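Kurnivura Community Security Project: progress report to the Rashti Fund

2018-05-24

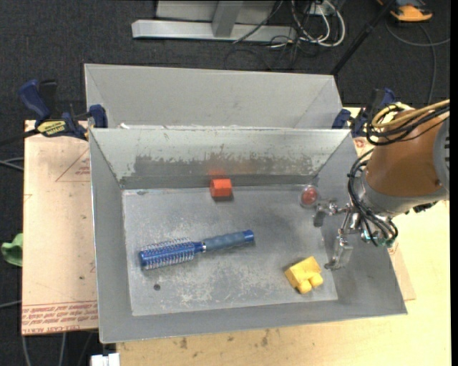
Has the money made the three buildings safer? Partly, and less than our application promised.

I would like to keep this report plain. Last year we told you that new locks, a shared alert system and staff training would be finished by now. The locks are done at all 3 sites. The training is half done. The alert system works at Brovberg and nowhere else, and I have my doubts about whether it should go any further in its present form.

Doors and entrances

The outer doors at the Brovberg center, the Flato Street preschool and the main synagogue were replaced before the April holidays. The contractor finished on time, and the bill came in under the quote. The preschool door is heavy, and parents with strollers have complained. We have asked for a lighter closer. Until it is fitted, people will go on propping the door open at pickup time, and a propped door is no better than the old one.

Alert system

The supplier said a threat phoned in to one building would reach the other two within a minute. In our April drill the message took far longer, and at the preschool it never arrived. The supplier blames our phone lines – our phone company blames the supplier. I have held back the second payment of $2000 and would like your approval to keep holding it until a repeat drill goes well at every site.

I would also point out that a group text, which costs us nothing, beat the paid system in the same drill.

Training

We have trained 30 front desk and classroom staff in how to take a threatening call: keep the caller talking, write down the exact words, do not hang up the phone afterward. The trainer's feedback forms were glowing. I don't put much weight on them, as they were filled out before lunch on the day itself. When I phoned the desks two weeks later to ask where the call sheet was kept, several people had to go and look.

Evening staff have had no training at all. They are the ones who answer when the office is closed, so they come first in the next round.

Relations with the police

We have a named contact, and he has walked through two of the buildings. His written advice has been promised twice. I would not list this as an achievement yet.

Before the next report

Repeat the drill at all sites, train the evening staff, and get the police advice in writing. We are not asking for additional money.

Babak Mirzaei
Project manager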